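Plotarero Says Its New Trays Will Change Dinner. Will They?

Wednesday, July 21, 2021

INDVILLE. Plotarero opened its tableware shop on Rendmont Street last week with a big claim: swap your plates and placemats for its new Kälin line, and your family will spend more time at the table. The company says so on the window, on the bags and on a card tucked into every box.

What it doesn't say is how it knows. Asked for the research, the shop handed over a one-page flyer. It cites a survey of 200 customers, all of whom had already bought something from the store. There was no word on who asked the questions or what they were.

The line itself is pleasant enough. It leans on wood looks, dark plates and striped mats, the sort of table you see in rental listings. A starter set costs $29 and the trays are sold separately, which the window sign leaves out. 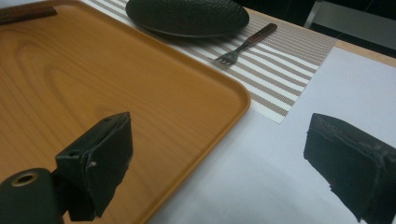
Then there is the matter of "natural." The word turns up 7 times on the flyer, and a shopper could be forgiven for thinking it meant solid wood all the way through. The flyer never lists what the trays are made of. Staff said a materials sheet was coming but could not say when.

Plotarero also says it has 4,000 sets on order for the fall. That would be a lot of trays for a town this size, and the company would not say how many have been paid for or how many are headed to Indville.

A plain set from the discount store will hold the same meatloaf. Shoppers who like the look may want to wait for the materials sheet and check the return policy, currently store credit only. The shop is open daily through the end of July.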